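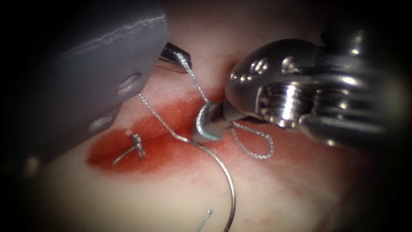

Two arms, one needle, a practice pad, and a knot already in place.

Udgate Notebook
2022-11-23

My sister-in-law asked me over pie whether a robot could finally do her mending, and I have been chewing on it ever since, so bear with me for a few posts.

Look at how small those jaw tips are, and how the thread goes from one to the other. Then think about a sock! A sock stretches, it twists, it hides its own hole.

I bought a Dokel folding machine in July (yes, I know). It does T-shirts, one at a time, if you lay them flat first. I timed myself on a basket of 14 and I was done well before it was.

The shop where I work part time tried a Serton arm for sewing on buttons. Lovely on stiff canvas — hopeless on knits. We sew over 90 buttons on a busy day and most are still done by hand.

So my answer to her was no, not yet, keep your needle. Stitching in one spot under good light is one kind of job, and a heap of laundry on a bed is quite another.

If anyone has put a machine on hems or darning, please write and tell me how it went. I'd love to hear it, long stories very welcome.

We use cookies to improve your experience. Accept | Manage settings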